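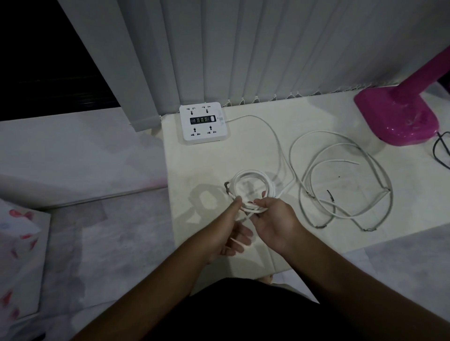
Week 6: Subscription Catalogs and Release Windows

Reading for this session: the Drerau case packet, pages 1 to 14. Bring it with you.

Terms

Catalog: the set of games a subscriber can play at a given time.
Day-one title: a game that enters the catalog on the day it goes on sale.
Window: the period for which a publisher licenses a game to the service.
Churn: the share of subscribers who cancel in a month.

How publishers get paid

Most deals use one of two methods. Under a flat fee, the service pays a fixed sum for the window, and the publisher gets the same amount whether many people play or few. Under a usage deal, the payment depends on hours played or on the number of accounts that start the game. Some contracts combine the two, with a small fee up front and a usage payment after a set threshold.

Usage deals favor long games and games people return to. A four-hour puzzle game can be finished by every player who starts it and still earn little. Keep this in mind for the Agudelo problem.

Case: Kokik on Drerau

Kokik is a farming game by Pedimdale, a small studio. It joined the Drerau catalog in June, three months after it went on sale. The studio had sold 3,000 copies by then. In the first month on the service, 750 accounts started the game and 238 of them reached the second season. Store sales for the same month were 409 copies, higher than the month before.

Imad Aoun's article in the packet reads this as proof that the service helped sales. Consuelo Arango points out that the game was also discounted for part of that month. Both readings are possible with the figures we have. To separate them we would need daily sales, and the packet only gives monthly totals.

For section

1. Work out the share of accounts that reached the second season.
2. Which payment method would you advise Pedimdale to ask for? Give the terms you would want in writing.
3. Read Percy Llanos on trial periods and mark where he disagrees with Aoun.

Written answers go to Milagros Inga by the start of section. One page, typed.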